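Condero 16-Gallon Open Bin, Red: Eight Months by the Back Door
January 25, 2023

I bought the Condero bin last May, during one of those weekends when a person decides that the problem with the house is a lack of containers. The problem with the house was sandals. We own a great many of them for people who live four hours from a beach, and they had taken over the strip of floor between the back door and the stairs. I had stepped on, tripped over or kicked every one of them by then, usually while carrying soup.

So, a bin. It's a big red plastic rectangle with rounded corners, no lid, no wheels, no compartments and no app. I consider all four of those omissions to be features. It came in a carton large enough to house a goat, along with a leaflet in six languages explaining that items may be placed inside.

What's good

The rim. It's thick and rolled over nicely, and you can pick the whole thing up by it when it's full without feeling that it's about to fold in your hands. My previous bin, a Grostum, had a rim like the edge of a pie tin, and I have a small scar on my thumb to remember it by. The Condero's walls are ribbed top to bottom, and after eight months of being shoved against a baseboard they haven't bowed.

The floor of the bin is smooth. This matters more than I expected, as sandals bring in sand, grass and now and then a very flat bug, and all of it tips out over the porch rail in one go. A quick rinse with the hose and you're done. The Grostum had a waffle pattern on the bottom that held on to grit like a family secret.

There are also two short rows of little slots up near the top of the long wall. The leaflet says nothing about them. I've decided they're for ventilation, and with footwear I'll take all the ventilation I can get.

What's less good

The color. The listing called it "Cherry." I've met cherries. You can see this thing from the street with the porch light off, and guests remark on it before they remark on us.

The size. I measured the spot by the back door, I swear I did, and the bin still sticks out past the end of the bench. It also overhangs the butcher-block table when I put it up there for a sort, so plan on keeping a hip against it.

And then there's the matter of what a bin does to shoes, which I can't entirely blame on Condero. An open bin has no opinion about pairs. You throw in two matching sandals and by the next morning they've moved to opposite corners and stopped speaking. Ours are nearly all black, too, so finding a left and a right that belong together means digging around up to the elbow. The pink ones at least can be spotted, once they've worked their way up from the bottom.

My solution is to empty the whole lot out every couple of weeks, match things up on the table, and put back only what somebody has worn lately. It takes 10 minutes. Anything without a partner goes on the windowsill for a month and then out. I've become quite hard about this.

How it compares

I looked at the Tondedetti shoe bench, which is handsome and has a slot for every pair. It also assumes that the members of your household will bend down and put a shoe in a slot, and I'd like to meet the people they tested it on. The Andrade wire basket is cheaper and lighter, but thin straps poke through the sides and snag, and everything that falls off a sole lands on your floor.

When I ordered mine, the Condero had 607 reviews, most of them from people keeping dog toys in it. A fair number complained about the smell of the plastic. Mine smelled like a pool float for three days and then quit.

Would I buy it again? Yes, in gray, if they ever make a gray. Four stars. I took one off for the color and considered taking off another for the carton, which is still in the garage.
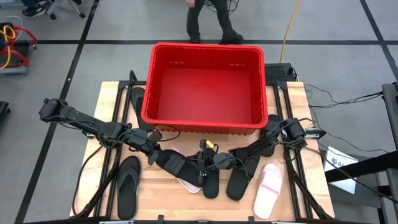
Sandals out on the butcher block, red bin at the back.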